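Wollora opens up kitchen set for robot learning, 1,560 runs to start

Robot kitchens, again. Wollora has put out the first batch of its simulated kitchen recordings, the ones it has been promising since spring. 1,560 runs in all, every one of them made inside a computer with a person steering the arm from a desk. Anyone can fetch them. Free for teaching and research, paid licence for anything you sell.

The idea is simple enough. A learning system needs to be shown a job many times before it will have a go on its own, and real kitchens are slow. Things get dropped, the light changes, somebody has to put it all back. In the simulated version you press a key and the room resets. Wollora says its people got through 140 runs on a good day once they had the hang of it, against 9 on the first morning, when half the shift went on getting the hand controls to behave.

Jobs in the batch are the dull household sort. Take a cup off a shelf. Put a cup on a shelf. Move a bowl along. Open a drawer, shut it again. Each run comes with the camera views, the joint positions and a one-line instruction in plain English, typed by whoever did the steering. The lines have not been tidied. "get the red one down" sits next to "pick up cup from shelf please", and Wollora wants it that way, on the grounds that people at home won't all ask the same way either.

Failed tries are in there too. 270 of them, marked as such, and kept out of the main count. Missed grabs mostly, plus a fair few where the cup went over. Earlier sets from other outfits tended to bin these, and users have grumbled about it for years.

Berkitz, which built the steering software, is handling the downloads. The site was down for part of Monday afternoon and seems fine now. It's a big file, so don't try it on the train. There is a cut-down version with the smaller pictures only, which should do for anyone who just wants a look round before comitting.

The kitchens themselves get shuffled between runs. Wall and counter finishes change, so does the clutter, so does where the arm starts. Same arm throughout, though, and that will annoy some people. Wollora says a second arm is on the list but gave no date. Nor would it say how well anything trained on the batch does in a real kitchen. Tests are "under way", it says, and there'll be a write-up in October.

One more thing for those already using the trial release: the old labels won't load in the new viewer. There's a small converter in the tools folder. Run it once per folder, not on the whole lot at at once, it falls over.

Next batch is meant to cover two-step jobs, cup down then cup on the counter, that kind of thing. Steering shifts for it have already begun.
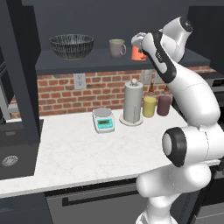

Benkirane: Pleased about the failed tries being left in, that's what I'd download it for. But I wish they'd said who marked them. In the trial release I found runs down as failed where the cup was picked up perfectly well and only the timer had run out. If it's the same labels run through a converter then we've got the same problem, just in a newer viewer.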